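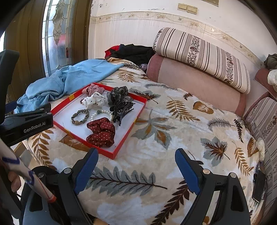
Home | Rooms | Spa & Pool | Getting Here | FAQ | Contact

Frequently Asked Questions
Updated June, by the Poltent Lodge front desk

What time is check-in?
Rooms are ready from 3 p.m. and check-out is at 11 a.m. If you get here early, leave your bags at the desk and use the pool.

How do I get to the lodge?
The nearest airport is Levville. Our shuttle meets the morning and evening flights and takes the lake road through Pomdale. Book your seat two days ahead. If you drive, take the Chisholm exit and stay left at the fork.

How high up are you?
The main building is at 1,437 feet. The ridge trail behind the spa climbs to just over 3,000, so bring a jacket even in summer.

Is breakfast included?
Yes, in all rooms and cabins. It is served until 10 a.m. on the lake terrace, or indoors when it rains. Dinner is extra and the kitchen closes at 9 p.m.

Can I bring my dog?
Dogs are welcome in the four garden cabins only. Please tell us when you book.

Do the rooms have Wi-Fi?
Yes. It is good in the main building and slower in the cabins - fine for email, not for movies.

Can I use the spa without a treatment?
The sauna and plunge pool are free for guests from 8 a.m. to noon. After that they are kept for spa bookings.

What if I leave something behind?
Call extension 784 or write to the front desk with your room number. We hold items for 60 days and can mail them at your cost.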